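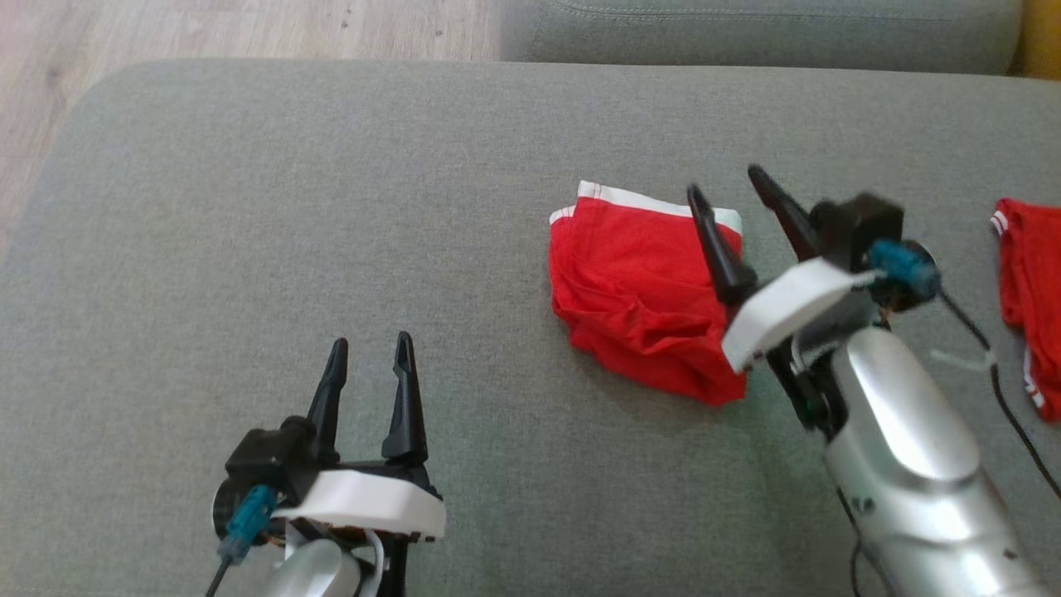 Should a church read donors' names out loud? I think it should stop, and let people give quietly.

I know this puts me at odds with half of my own congregation in Busham, and probably with my mother-in-law, but I've been stewing on it since the harvest drive and I'd like to get it out of my system.

The way we do it, anybody who gives $200 or more gets called up front after the second hymn. There's clapping, there's a certificate, and there's a photo for the newsletter (which is lovely, I have a few of those newsletters in a drawer myself). Then the big givers get their own moment. This year Cleletti, the tile people out on the Rurkley road, gave $2,000 and got a speech so long that the kids' choir had to drop a song. Good for them! That money fixed the pantry freezer. I'm glad they gave it and I hope they do it again.

But I was sitting next to a woman who had put $87 in her envelope, and I only know that because I help with the counting. I also happen to know what she earns. She clapped for every single name. I kept thinking about the widow and her coins, a story we've all heard in that very room more times than I could tell you, and there we were handing out certificates with a cutoff.

People tell me that recognition brings in money. Maybe it does. A friend at the Veloso shelter swears their donor wall paid for the new roof, and I'm not going to argue with a roof. A shelter has to raise funds from strangers, though, and strangers like a plaque. We're supposed to know each other already.

And then there are the families who come to the pantry, some of whom sit in those same pews. They hear exactly who paid for their groceries. I've been on that side of it, the year my hours got cut, and I remember staring very hard at my hymnal and wishing they'd get to the sermon.

So my suggestion is pretty small. Thank everybody at once, from the front, in a sentence or two. Send a handwritten note to anyone who gave anything, same card, same size. If Cleletti wants its name in the newsletter, fine, sell them an ad on the back page. And please, give the kids their song back.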